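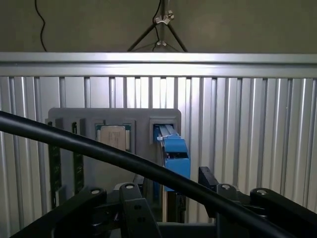

Jeddale Open Day recordings

Thank you for stopping by! These are the 42 runs we kept from our Thursday open day at the Jeddale workshop, when visitors could come in, ask anything they liked and watch the arm at its board task. The grey board is our stand-in for a computer motherboard, with the processor in its socket and two memory modules to the left, and the blue part goes with the square opening on the right.

Files: 1,039 clips in 4 folders, wrist view only. Please credit Cusetis if you use them, and do write to us with questions.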